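Farkthorpe Grocery Access Project
Progress report to the Worell Fund
May 25, 2024

Status

The project is in its second year of funding. The shop at the bottom of Mill Street is open six days a week, the delivery route is running, and the cold storage is working again after the problems we described in the last report. We are behind on the bulk dry goods section and on the sign-up of suppliers from the east side of the valley. Spending is within the budget except for the refrigeration line, which is over. The details are under Budget below.

Between the last report and this one the shop recorded 3,607 sales at the register. That figure does not include delivery orders, which go through a separate book. We had planned to merge the two records by now. The Pleltach stock program can hold both, but the delivery side needs each household to have its own record, and we decided to wait until the consent forms were all back before typing anyone's address into it. Most are back.

Shop

Opening hours were changed in the spring. We had been opening at eight and closing at four. People coming off the early shift at the packing plant were getting to us as we were locking up, and several of them told us so. We now open at ten and close at six. The first hour under the old hours was slow in any case, so not much was lost at that end. A few older customers liked the early opening and have said they miss it. We are looking at one early day a week for them but have not settled it.

The produce section has been moved from the back wall to the side nearest the door. It used to sit beside the compressor vent, and the greens wilted by noon on warm days. Waste from that section has dropped since the move. Lettuce is still a problem. Cabbage, carrots, onions and apples hold well and make up most of what we sell fresh.

The dry goods section is late. The bins we ordered came with lids that do not close properly, and the county inspector would not pass them for flour or rice. The supplier agreed to replace the lids, then sent the same lids. We have asked for a refund and are pricing a different bin. Until then dry goods are sold in one-pound and five-pound bags, which we fill in the back kitchen under the existing food handling permit. Bagging takes up staff time that was meant for the delivery route, and this is the main reason the second delivery day has not started.

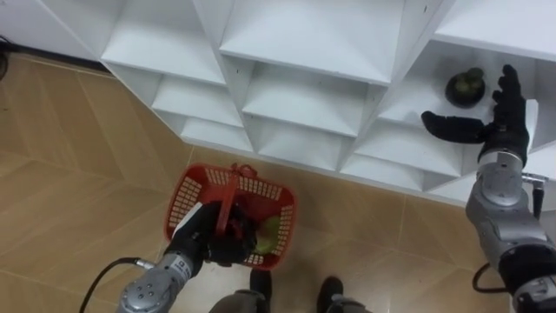

White cubby shelving with a small potted cactus.

Prices

We said in the application that a basic basket of groceries at our shop would cost no more than the same basket at the supermarket out on the highway. We check this once a month by buying the same 19 items in both places. In four of the checks we came out cheaper, and in one we came out slightly higher. The higher result came from eggs and cooking oil, which we were buying through a distributor with a fuel charge on each drop. We have moved the eggs to a farm on the county line. We have not found a better source for the oil.

Some customers still believe we are the more expensive shop. Part of this is the shelf labels, which showed the price for the item but not the price by weight, so a small bag of rice looked dear next to a large one. The labels now show both. We also put the results of the monthly check on the board by the register, with the date of the check and the totals for both shops, and we leave it up whether the result is good for us or not.

The discount for customers on food benefits is unchanged. It is applied at the register without a separate card, as we agreed with you last year after the trouble with the paper vouchers. Staff report that it is faster and that fewer people skip it.

Delivery

The route goes out once a week and covers the town, the two mobile home parks and the road up to the reservoir. Orders are taken by phone up to noon the day before. We tried an online form for a while. Very few people used it, and those who did often called as well to check that it had gone through, so we took it down.

We are renting the van from Bravo on a monthly basis. The rental includes maintenance, which has turned out to be worth the higher rate, as the van was off the road twice and was replaced the same day both times. The lease we were offered elsewhere would have been cheaper but would have left us to find our own cover. The van is not refrigerated. Cold items travel in insulated boxes with ice packs, and the driver checks the box temperature at the halfway stop and writes it on the route sheet. Milk and meat go to the top of the route so that they are delivered first. In July and August we expect to need more boxes than we have.

The reservoir road is the hard part. It is unpaved past the second cattle guard and was closed for part of the spring. When it is closed, we leave orders at the fire station at the bottom of the hill, by arrangement with the station, and people collect them there. That works for those who have a car. For the few who do not, a neighbor usually collects. We would like to have a better answer before next winter.

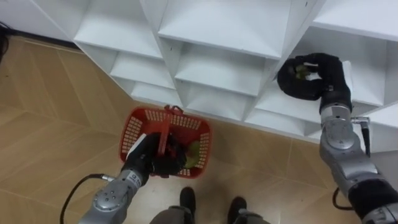 Shelf compartments and a red plastic basket.

Suppliers

Our aim was to buy a third of our fresh produce from farms inside the county by the end of the grant. We are at less than that, and it changes with the season. The farms on the west side are close to the highway and already had trucks coming past us. On the east side there is one road out and it adds most of an hour to the trip, so a grower with a small load does not gain much by bringing it to us.

We have talked with the east side growers about a shared pickup. Under this plan the van would go out on a day when it is otherwise parked and collect from one meeting point, probably the grange hall lot. The growers are willing. What has not been worked out is who carries the loss if produce is brought to the meeting point and we do not need all of it. We have suggested that we confirm quantities two days ahead and pay for whatever we confirmed. This puts the risk on the shop, and we think it is the right place for it while the arrangement is new. We would cap it at $200 a week. We would like to know if the Worell Fund is comfortable with that being charged to the purchasing line.

Payment to farms is now made within two weeks. It had slipped to a month or more, and two growers stopped selling to us over it. One has come back.

Staff and training

We have two full-time staff and three part-time. One part-time position was vacant for six weeks. It was filled by someone with supermarket experience who has already improved how we rotate stock. All staff have renewed their food handler cards. The planned training on the Pleltach program was cut short when the internet line was down, and the second half still has to be held. Until it is, only two people can run the ordering report, and when both are out we order by looking at the shelves.

We raised the hourly wage at the start of the year as set out in the approved budget. The packing plant has since raised its own starting wage above ours. We have not lost anyone to it yet. 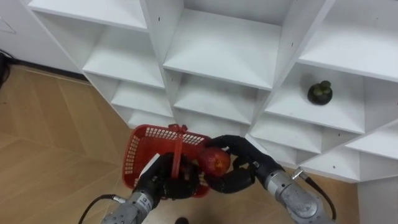

Can the shop cover its own costs when the grant ends?

Sales cover the cost of goods, the rent and the utilities at present, and a little under half of the wages. The delivery route does not pay for itself and we do not expect it to. Our plan is for the shop to reach full wage cover through higher sales in the new evening hours, and to look for separate support for the route from the county transit office, which already pays for the senior shuttle.

Budget

Refrigeration is over by $800. The overspend is the second compressor repair, which was not covered by the warranty because the first repair had been done by a contractor not on the maker's list. We should have checked this before calling them. We ask to cover it from the equipment line, where the money set aside for the second bin order has not been spent.

The rest of the lines are on or under plan. Fuel is under, because the second delivery day has not started. Printing is under, because the flyer run was cut in half when the post office told us how many route addresses were vacant. Insurance will go up at renewal, and the new figure will be in the next report.

Work planned for the next period

Replace the dry goods bins and have them inspected.
Finish the staff training on the stock program and move the delivery records into it.
Start the second delivery day once bagging is no longer needed.
Hold a trial of the east side pickup, subject to your answer on the purchasing line.
Buy more insulated boxes before the hot weather.
Find a second source for cooking oil.

Receipts for the period, the monthly price check sheets and the route temperature sheets are attached separately. The sheet for the last route in the period is missing its halfway reading. The driver has been reminded.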